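4.2 Sorting loose wire into open baskets

The second storage condition concerned short offcuts of hookup wire and thin cable, the material that accumulates fastest on a shared bench and that is least often put away. Offcuts were supplied by the Vudmont workshop in mixed batches. The full inventory held 372 pieces, which were weighed and inspected before use; pieces with exposed strands at both ends were excluded, as these hook onto neighboring insulation and cannot be separated without cutting.

Each batch was sorted by insulation color into open plastic baskets with perforated walls. Lidded boxes had been tried in the pilot (Farah, internal report, November) and were dropped. Wire pushed under a lid takes a set, and the operator then spends longer straightening it than was saved in storing it. An open basket lets a coil expand to its own radius. The drawback is that springy pieces may climb the wall or pass an end through a perforation, and both events were logged as faults.

We distinguish three states of a piece. A piece is free if it can be lifted without moving any other. It is crossed if another piece lies over it at one or more points but neither is looped. It is linked if an end of one piece has passed through a closed bend of another. Crossed pieces usually come apart on lifting. Linked pieces do not, and pulling on them tends to tighten the bend. Figure 6 shows wire in the baskets and on the work surface.
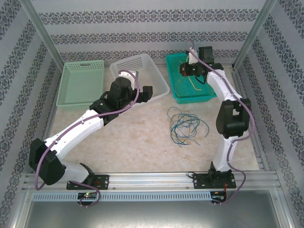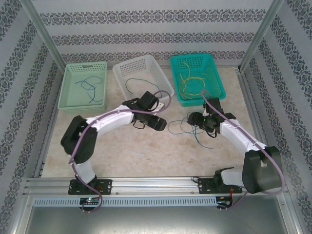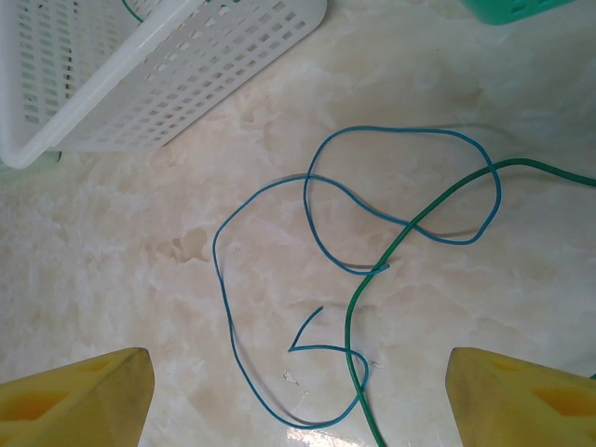 Figure 6. Loose wire and perforated baskets on the marble-patterned surface. Top: wires on the surface and yellowish strands in the teal basket. Middle: wire or cable in each of the three baskets. Bottom: a blue and a green wire crossing on the surface.

Across 1,499 logged lifts, the state assigned beforehand was a better predictor of lifting time than either length or gauge. Length mattered mainly through its effect on state, in that longer pieces were more often linked. Gauge had a small effect in the opposite direction: thicker wire holds wider bends, and an end is less likely to be trapped in them.

Faults at the basket wall were recorded in 33 lifts. Most involved an end caught in a perforation, and all but 2 were cleared by lifting the piece straight up. Basket orientation was not controlled, and its contribution to these faults cannot be separated from that of wire stiffness. The Givero baskets used in Section 4.3 have solid walls and serve as a partial check on this point.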